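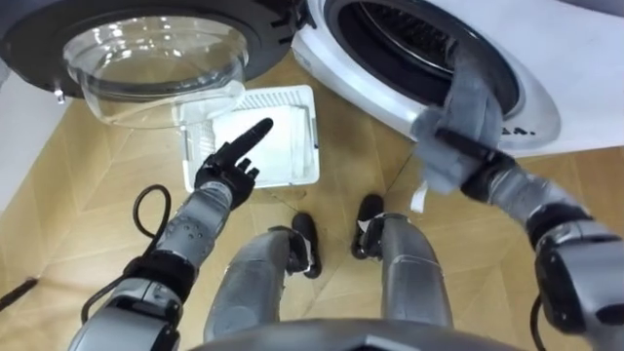
December 29, 2024

Slept late and did my nails before breakfast, which I never do. I had the base coat on by the time the coffee was ready and then had to drink it with my fingers held straight out. The color was the dark plum from Lemonia, the one I bought in October and had only worn on my toes. Two coats. It looks almost black indoors and goes reddish by the window. I like it better than I did in the store.

The Lemonia brush is too wide for my little fingers. I got polish on the skin on both sides and cleaned it up with a cotton swab and remover. The Dronard top coat is getting thick. There is maybe a third of the bottle left and it already pulls. I put in two drops of thinner and rolled it between my hands, and it went on fine after that, but I doubt it will last through January. I won't buy the same one again. It dries fast and then chips at the corner on day three, every time.

Went through the makeup drawer after that, as I said I would before the new year. Threw out two mascaras, the cracked bronzer, a lip gloss that smelled like crayons, and the foundation that was a match for me two summers ago and not since. Kept the Kelmendi blush even though the lid is broken. I have a rubber band around it. Washed all the brushes with bar soap and laid them on a towel with the ends hanging over the edge of the counter. The big powder brush shed again. The small angled one came out like new.

I had 20 lipsticks when I lined them up. I wear four. I put the rest in a shoebox for my sister to look through, and then took back the brick red one.

Leonidas Karamanlidis called at noon about the swap table at Zadport on New Year's weekend. He wants unopened things only this time, and he is right, last year was a mess with people sticking fingers in the creams. He has 50 sample bags to fill and asked if I could do the hand cream. I said yes. I have a big tub of the unscented and a box of small jars from when I was making lip balm. I told him to put a sheet out with the ingredients on it and he said he would if I wrote it. So now I am writing it.

Skin is dry, mostly the knuckles and beside the nose. I have been using the heavy cream at night and it helps by morning and is gone by lunch. Tried it under foundation today and it rolled up into little bits along my jaw. Washed it all off and went out with only concealer and brow gel. Got a compliment at the pharmacy, of course.

Did not buy the perfume. I smelled it again on the way home and it was nice for the first few minutes and then it was all vanilla. It is 200 dollars. I still have most of the bottle from my birthday.

Tonight I want to trim my bangs, but only the long pieces on the left - I am not starting over with them. Haircut is booked for the second week of January. Need cotton pads, thinner, and labels for the jars.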